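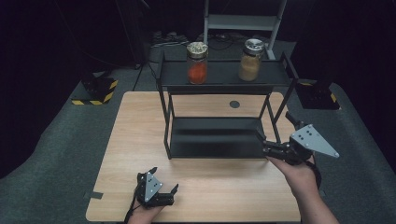

Home Games Equipment Operators Glossary Contribute

Table layout (casino)

4 min read

A table layout, often just called a layout or a felt, is the printed cloth that covers the playing surface of a casino table game. It marks where bets are placed, where cards are dealt, and in many cases states the main rules and payouts of the game. The word also refers to the design printed on the cloth, which may be licensed separately from the cloth itself.

Materials

Early layouts were wool cloth with markings painted or stenciled by hand. Wool is still used in some private clubs, but it stains easily and holds cigarette ash and spilled drinks. Most casinos now use a woven polyester cloth with the design dyed into the fibers. Cards slide more easily on polyester, and liquid can be blotted up before it soaks through.

Under the cloth there is normally a thin sheet of foam or rubber. This padding lets a dealer pick up a card by its edge and keeps chips from bouncing. Craps tables use a firmer underlay than card tables so that dice roll in a consistent way.

Markings

The markings on a layout depend on the game. A blackjack layout has betting spots arranged in an arc, with a line of text stating the payout for a blackjack and whether the dealer draws on a soft 17. Roulette layouts show the number grid and the outside bets. On a baccarat layout each seat has its own number, and some casinos leave out the number 4 or 13.

Side bets are marked by smaller circles or boxes near the main betting spot. When a casino adds a side bet to an existing game it may replace the whole cloth or, for a short trial, use a printed overlay. Regulators in many jurisdictions require approval of the layout before it is used, and a change in a payout line usually counts as a new layout.
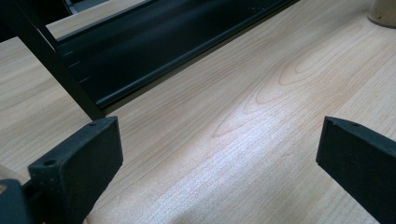

Layout designers usually start from the positions of the dealer's tray, the discard rack and the shoe, and fit the betting spots around them. The reach of the dealer's arm sets the outer limit, and the padded rail sets the edge for the player. Without a cloth, a table gives no guide to any of this. On a bare top such as the light wood-grain one shown, a chip could be set down anywhere, and a dispute over which bet it belonged to would be hard to settle. For this reason even temporary tables at charity events tend to have a printed cloth, sometimes held down only by clips.

Fitting and replacement

A layout is stretched over the padded board and stapled or tucked beneath the rail. On newer tables the playing surface lifts out as a panel, so a spare can be fitted in 15 minutes with the game closed. Older tables have to be partly taken apart. Busy tables wear fastest at the betting spots and in front of the dealer — the print fades there and the weave begins to pill.

The manufacturer Granton offers panels with a zippered cover that can be changed without staples. Filberg, a smaller supplier, prints to order and keeps 30 standard designs in its catalog.

Design history

The designer Kristýna Mikuš is credited with the Cloltlow pattern, a blackjack layout in which the side bet circles are placed behind the main spots instead of in front of them. Dealers could clear losing side bets in a single sweep, but players in the end seats had trouble reaching them. A revised version moved the circles at those seats closer to the rail. Bleddyn Voyle later adapted the pattern for a five-seat table.

Related articles

Chip tray
Discard rack
Dealing shoe
Roulette wheel
Morris rail
Side bet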